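The long shelf at Jutstead

The Cundow books take up 98 centimetres of shelf if you own all eleven in the old paperback editions. I know this because I moved house last year and had to find somewhere to put them. They are now back in print for the first time in a generation, from Plustport, a small press that has so far made its living from sea stories and railway memoirs. The first three came out this spring and the next two are due in July.

For readers who missed them, Cundow is a world that has been settled for so long that its people no longer agree on how they arrived. The early novels are set in one river town, Jutstead, and deal with ordinary trades: a lock keeper, a seed merchant, a family that repairs clocks. The later ones move out along the river and then off the planet altogether. The whole thing runs to 2,162 pages, and a single lawsuit over a flooded field begins in the first book and is settled in the ninth.

It is a strange way to write science fiction, and it was stranger when the books were new. Most series of that period began with a fleet or an empire. There is a fleet in Cundow, but it doesn't appear until the fifth volume, and the people of Jutstead mostly complain about the noise.

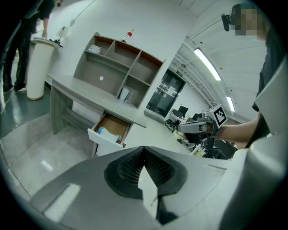 One reader wrote to me after my earlier piece on the series to say that I had it wrong about the slow start. She had begun with the fifth book, as many people did when it was the only one in the shops, and found the fleet chapters the dullest in it. What she wanted was more of the lawsuit. She went back to the first volume afterwards and read them in order, and thought anyone who skipped to the ships was missing the best of it.

I have some sympathy with that, although I still think the second book could lose a hundred pages. It has a long section on the town's water rights which matters later but is hard going at the time. The new edition leaves it alone. Plustport has corrected the misprints, restored a chapter missing from the old fourth volume, and otherwise kept its hands off.

The restored chapter is worth having. It follows the seed merchant's daughter on her first visit to Grasso, the orbital yard where the fleet is built, and it explains why she refuses to go back there in the seventh book. Without it her refusal always seemed bad-tempered. With it, you see that she has watched a man she likes being trained out of his own trade, and that she is frightened of the same thing happening to her.
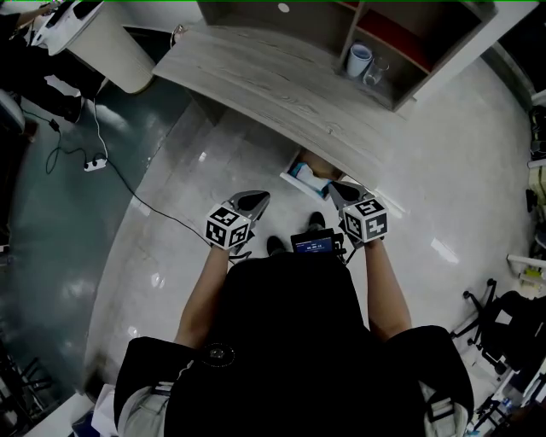 Grasso is where the series is at its best on the subject of work. The yard hands do very little with their bare fingers. They wear and carry tools that do the holding for them, and the books are patient about how tiring this is, how the elbows and shoulders have to learn a job the fingertips used to do. I had always pictured something grand, a sort of armour. These days I imagine it nearer to the person above, in an everyday black top on a tiled floor, with a gripper in each hand and a small screen at the chest. The yard hands are dressed as plainly as that, and the daughter remarks that they look like people carrying shopping.

The later books are less even. The sixth and eighth were written quickly and it shows, particularly in the dialogue, where everyone begins to speak like the lock keeper. The tenth is a collection of letters -- some of them very funny -- and can be read on its own. The eleventh goes back to Jutstead, and is short, at 368 pages in the old edition with a good deal of white space. I didn't care for it when I was younger. There is hardly any story, only an old woman deciding what to do with a house. I read it again this winter and went straight back to the beginning of it when I had finished.

The covers will divide people. The old ones had painted ships on them, even the volumes with no ships in the text, and the new ones have maps. The maps are accurate, and if you lay the first three side by side the river joins up.

Plustport is also doing a boxed set, limited to 924 copies, with a separate booklet containing the full text of the court's ruling on the field. The paperbacks are sold singly, and the first is the one to buy.

May 24, 2020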